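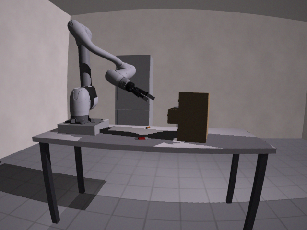 Osis at the brown cabinet, simulated. Gripper open, red block near the front of the table.

Run 46 and Felicja still hadn't taken her coat off.

"Same table?" Kazimiera asked.

"Same table. Same cabinet. I moved the light."

"You moved the light."

"That's the whole method, Kazia. I move the light."

Two hours to the deadline. Cold coffee. December had gone to the old policy, Tresus, the one that opened the drawer beautifully as long as the sun in the simulator never moved. Move it and the arm went for the shadow. Reached right past the handle and closed on nothing, very gently, like somebody picking lint off a sleeve. The paper called this a distribution shift. Felicja called it other things.

So, Osis. Same arm, new training. Every episode the light jumped, the camera jumped, the lens bent a little differnt. Table edges went curvy. Walls bulged. Kazimiera said it made her seasick and worked with one eye closed.

"Go," said Felicja.

Run 47. The arm came over the table. Stopped. Went on. Fingers around the drawer, pull, open.

Neither of them said anything. Write it down. Next.

Run 48, open. Run 49, open. Run 50 it knocked the red block on the floor and then opened the drawer anyway.

"Does that count?"

"What did we say would count?"

Kazimiera scrolled. The protocol was hers, written in a better mood. "Drawer open past the mark. Nothing about blocks."

"Then it counts."

"It's ugly."

"Put a column for ugly."

She put a column for ugly. Sixty-four runs, that was what they'd promised Pietrzak, and Pietrzak would read every row. He always did. He'd sent back the autumn report with one question on it, in pencil: how do you know it sees the drawer? Felicja had carried that page in her bag ever since. Coffee ring on it now. A bus ticket stuck to the back.

How do you know.

Run 55, fail. Run 56, fail. The arm hung there over the table with its fingers open and didn't go anywhere.

"It's thinking," said Kazimiera.

"It doesn't think. It times out."

"Let me have thinking."

They looked at the two logs side by side. Light low and from the left both times. Long shadow straight across the middle of the table, clear to the cabinet. Felicja put her finger on the screen, on the dark part, and left it there.

"It isn't grabbing the shadow," she said.

"No."

"Tresus would of grabbed the shadow."

"Every time."

"This one waits."

She sat down finally. Coat and all. It was a fail, it would go in the table as a fail, and she liked it more than any of the good ones.

Fifty-seven. Fifty-eight. Open, open. The heating clicked off. Kazimiera found half a poppyseed roll in her desk and they split it over the keyboard -- crumbs everywhere, whatever. Run 64 finished while they were both chewing.

7 fails. The rest open. Kazimiera added it up again, lips moving.

"Tresus had more than that before lunch," she said.

Felicja typed the date at the top, 24 January 2024, and under it the first line to Pietrzak. Deleted it. Typed it again.

We don't know that it sees the drawer. Please look at 55 and 56.

"You can't open with that."

"Why not?"

Kazimiera thought about it, brushed the poppyseeds off the space bar and reached over her to press send.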